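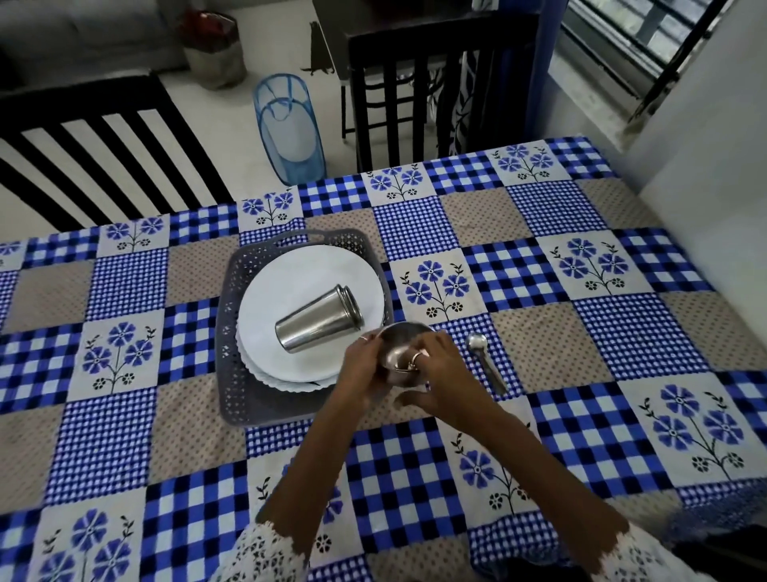

Fig. 1. A small steel bowl in hand at the patchwork tablecloth, with the plates and a tumbler on the tray.

Clearing the Table: A Small Study of Everyday Tidying
Alaric Castellanos, Skirkora College, Home and Design Studies

I chose this subject because I have always been the one who clears up at home, and I wanted to find out whether carrying everything together in one basket or tray really is easier than going back and forth with armfuls of crockery -- my grandmother swears by it, and she has had a good deal more practice than I have!

I began keeping a notebook in January, and by the end it held notes on 40 meals, which I admit is rather more than my tutor at Trarnholm House had asked for. After each meal I wrote down what went in first, what went in last, and anything that rattled or slid on the way to the kitchen.

Plates make the best bottom layer. Scalloped ones sit a little less neatly than plain ones, but a stack of them gives a broad base for the smaller steel things.

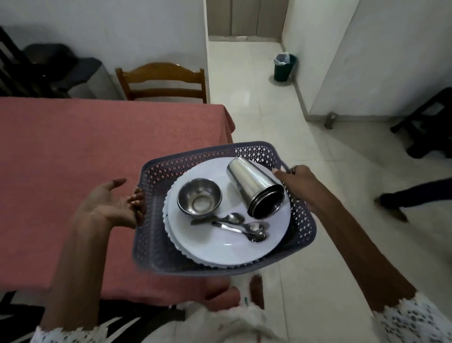

Fig. 2. Plates underneath, with the bowl, tumblers and spoons on top.

Tumblers were my main worry. Stood upright they tended to topple at the kitchen step, so I came to prefer laying them down, and nesting a pair saves a surprising amount of room. Spoons I now put together on the top plate, where I can find them again.

I would have liked to compare baskets with low and high sides, and to try a heavier set of crockery -- perhaps next term, if my family can bear it.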